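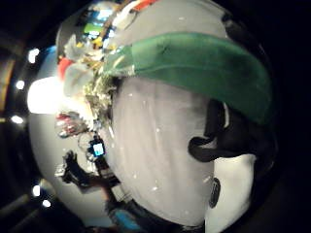 Consent Forms and the Question of Stopping

1 December 2019

In October I completed a review of the intake paperwork used by the outpatient clinics in our county network. I had been asked to look at readability. I ended up spending most of my time on a narrower matter: what patients are told, before the first prescription is written, about how a psychiatric medication may one day be discontinued.

The file contained 1,043 signed consent forms. Every one of them listed common side effects. Only 124 made any mention of stopping, and in most of those the mention was a single sentence advising the patient to speak with a doctor first. That advice is sound, and patients should follow it. It does not tell a person how long the process might take, what symptoms might appear, or whom to call when the prescribing doctor has left the practice.

Esperanza Calloway, who supervises intake at the Mivard clinic, raised an objection that I take seriously. A patient in acute distress has limited capacity to absorb information, and a long discussion of withdrawal may discourage someone from accepting treatment that is needed. Her preference is for a second conversation at week 5, once sleep and appetite have settled. Domingo Ibarra, her colleague, would prefer that the subject be raised on the first day and repeated later. I lean toward his position. A signature obtained before the full terms are known is a weak form of consent, whatever the intention behind it.

There is also the matter of records. When a patient transfers between clinics, the original reason for the prescription is often missing from the summary. The new clinician inherits a medication with no stated purpose and no review date, and the easiest course is to renew it. I would like to see both items made mandatory on the transfer sheet, which at present runs to 2 pages and has ample room for them.

Karlijn Visser has agreed to circulate a revised form among the clinic directors. The draft adds a short section on discontinuation, written in everyday language, with a named contact and space for the patient's own questions. Comments from patients and family members are welcome and may be left under this post. I will forward them to her with names removed, unless the writer asks otherwise.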